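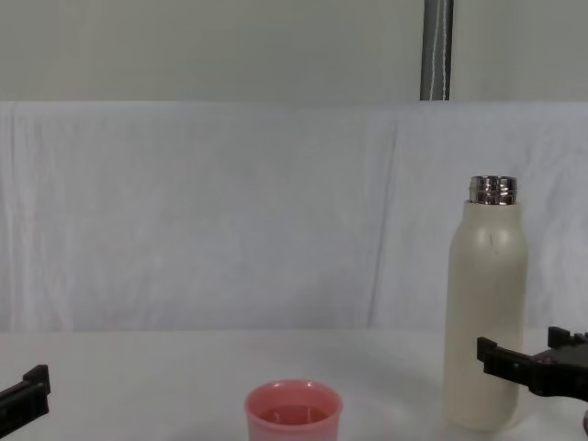 Issue 30, page 2

Print this page | E-mail this page

Ekska Bottle and Tumbler

By Sutrisno Wattimena
August

If you've been into the Kutville shop this summer you've probably heard me going on about the Ekska already, so feel free to skip down to the care notes. Everybody else, pull up a chair! I've been using one of these bottles since the first box came in, and I like it more now than I did then.

The Ekska is a tall, straight-sided bottle with rounded shoulders and a screw-thread neck in shiny silver metal. The body is a matte cream that sits somewhere between milk and oatmeal, depending on your kitchen light. I know cream sounds like the boring choice. It looks lovely on a table next to real dishes, though, and I've stopped hiding mine in the cupboard when people come over for dinner.

We pair it with a plain pink plastic cup from Ginting. The two were never designed as a set - Ginting makes picnic things and Ekska makes bottles - but we stood them side by side on the counter one morning and sold both before lunch. So now they share a page, and you can order them together or one at a time.

What it's like to use

Pouring is the part I'd show you first if you were standing here. The neck is narrow, so water comes out in a thin, steady stream and you can fill a small cup without flooding the table. With the cap off you can drink straight from the threads if you want to (I do, on walks), but for sitting down to eat I'd go with the cup every time.

The flat base stands steady on a smooth tabletop. It's a tall shape, so on grass or a blanket I'd lean it against the basket. It fits the door shelf of my fridge with the shelf above moved up one notch. It does not fit the cup holder in my car, and I have tried from every angle.

Filling takes a bit of care. Under a kitchen faucet it's easy, but with a big pitcher you'll want a funnel, and ice cubes from an ordinary tray won't go through the neck. Crushed ice will. My sister freezes water in skinny sticks and slides those in, which works beautifully!

About the finish

The matte surface is nice to hold, even with damp hands, and it doesn't show fingerprints the way a glossy bottle does. It will pick up a dark scuff if you knock it against something hard. A soft cloth and a little baking soda paste will lift some marks and leave others where they are. I've made my peace with the ones on mine, but if you want a bottle that stays perfect, get the Praltomness sleeve as well. It's a knitted tube with a drawstring and it covers everything up to the shoulder.

Care

Wash the bottle by hand in warm soapy water, using a long brush. Rinse it well and leave it upright overnight with the cap off. Please keep it out of the dishwasher, which dulls the finish. Go around the threads with an old toothbrush every week or so, especially if you carry juice or sweet tea.

The cup can go on the top rack. Keep it out of the microwave.

Ordering

Item 1822 is the cream bottle with its cap. The pink cup and the Praltomness sleeve are listed separately, so add each one you want. Spare caps are kept behind the counter, and we can mail those in a padded envelope if you write to us with the item number.

We've sold over 300 bottles from the Kutville shop so far, and cream is the only color we have at the moment. I've asked Ekska for a green. If you'd buy a green one, tell me when you order and I'll pass it along with the next batch of letters.

Print this page | E-mail this page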